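Parts kitting

Parts kitting is the practice of gathering the components for one product into a single set before assembly begins. 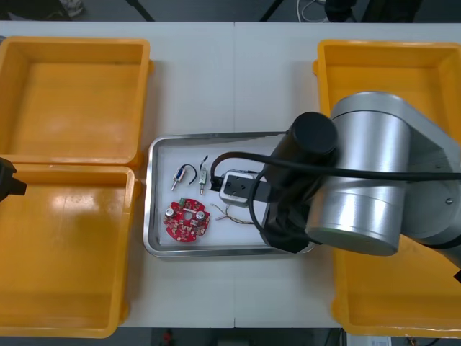
The set, or kit, is sent to the assembler along with a parts list. Small kits are usually packed in bins or trays – larger ones travel on carts. Electronics kits often leave out common items such as screws, which are kept in bulk at the bench. A kit that lacks a part is called a short kit and is normally held until the part arrives.

See also: Bill of materials, Order picking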